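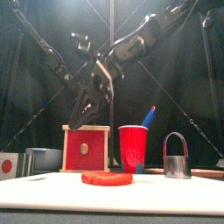
I wanted to write this post already in May, but learning to bake bread took all my evenings. In my first apartment in Ziltton I bought flour in the smallest bag, because I was sure I would give up after one week. Now I buy 10 kilos at a time from the Cabral mill and carry it up five floors by myself.

My first loaves were flat and very heavy. I followed the recipe exactly, and still the dough was spreading on the tray like a pancake. Then I read on a forum that my kitchen is maybe too warm for such a long rise. I moved the bowl to the hallway, where it is 23 degrees in the evening, and the next loaf was taller. Not beautiful, but taller! 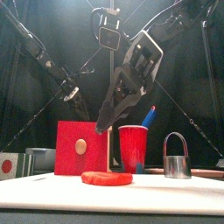

Guvell, 19 September 2020

I am writing the second part from my new place. The oven here is old and the left side burns everything, so I turn the loaf in the middle of baking. My starter survived the train in a jam jar. It smells a little like apples, and I hope this is a good sign. Next I want to try rye, with less water than the last time.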